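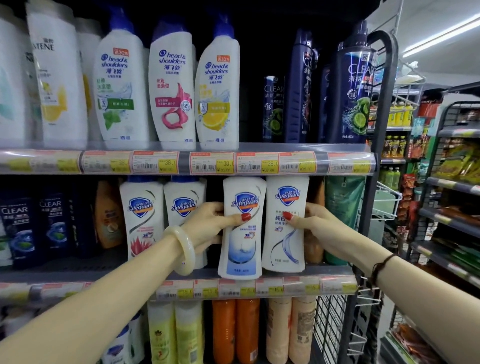
Okay, the gripper thread I've been promising since October. Two grippers on the same arm, same camera, same controller, and shampoo-aisle bottles for both. Get a coffee, I do go on a bit!

1/ The first is the Kundo, two flat fingers with soft pads. The second is the Diệp, which has three curved fingers and closes like a sleepy hand. I wanted to love the Diệp – I really did.

2/ I ran 198 picks with each. The Kundo got 169 of them cleanly. Most of its misses were white bottles standing tight against each other, where a finger has to squeeze in between.

3/ People just wrap a hand around the side of a Safeguard bottle, thumb on the front, and ease it forward. The Diệp comes closest to that thumb, and on pump bottles it's lovely. On a packed shelf it keeps bumping the neighbors.

4/ Liên Hồ over in Pinddale suggested closing the fingers halfway before going in, and bless her, that helped a lot. I got through 7 full rows without knocking one over.

5/ The Kundo stays on for the Cernirville trials. I'm keeping the Diệp for pumps and trying a wrist camera next, the small one – if you've used one near glossy labels, please tell me how you dealt with the glare.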